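How Do You Teach a Robot to Pick Up a Grape?

You learned to pick up food when you were a baby. You were terrible at it. You squashed things, dropped things, and put a fair amount of it in your hair. After a while you got better, and now you can eat a grape while reading a comic and thinking about something else entirely.

A robot arm has no such childhood. On its first day it is a very expensive coat rack. Somebody has to teach it, and there are two main ways to do that.

Holding its hand

The first way is to grab the arm and move it yourself. The motors go soft, so the arm lets you push it wherever you like, a bit like helping a sleepy toddler into a sweater. You guide it down to the apple, close the fingers, lift, and swing the whole thing over to the basket. All the while the robot is writing down the angle of every joint, many times a second. Robots are excellent at taking notes. Understanding the notes comes later.

The trouble is that your own arms and elbows get in the way, and the robot's cameras end up with a lovely long recording of your sleeve.

Driving it from across the room

The second way is remote control. The grown-up word is teleoperation, which you are welcome to use at dinner. Sometimes the controller is a handle with a trigger. Sometimes it's a second, smaller arm: you move the small one, and the big one copies you like an annoying cousin.

Ga-eun Pyo teaches robots this way at a workshop in Mikengate. She says the first hour feels like picking up peas with someone else's chopsticks. You can't feel what the robot is touching, so you have to watch very carefully and go slowly. Her first lesson with apples took 289 tries before she was happy with it. She didn't eat an apple again until May.

Why so many tries?

Suppose you showed the robot just one pickup, with the apple in one particular spot. It might learn that apples live in that spot. Move the apple a hand's width to the left and the robot would reach confidently for nothing, close its fingers on some air, and deliver the air to the basket.

So the teacher keeps changing things. The apple goes near the basket, then far away, then on its side. The light changes. Other food turns up to be confusing. Each complete go is called a demonstration, and a robot might need 1000 of them for a job you could do with your eyes shut. For a harder job it could be 3000.

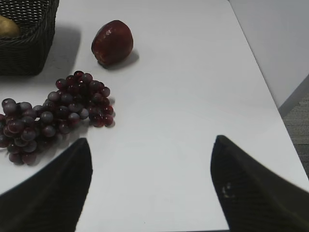

Grapes are a harder job. An apple is one sensible lump. A bunch of grapes is a whole crowd holding on to one another, and it changes shape as soon as you lift it. Pinch too hard and you have juice. Pinch too gently and the bunch stays on the table. Your skin tells you when you've got it right, but many robots have no feeling in their fingertips and must work it out from what their cameras see.

After all that, a computer program studies the recordings and looks for patterns: when the fruit looks like this, the hand moved like that. Then the teacher lets go of the controls and the robot tries by itself. Usually it does something silly. The teacher gives it more demonstrations, and they go again.

Try it at home

You need a friend, a blindfold, kitchen tongs and 6 pieces of fruit. Your friend is the robot and wears the blindfold. Stand behind them and steer their arm without speaking until all the fruit is in a bowl. Then swap places.

Start with the apples. Save the ripe bananas for last, and put newspaper down first.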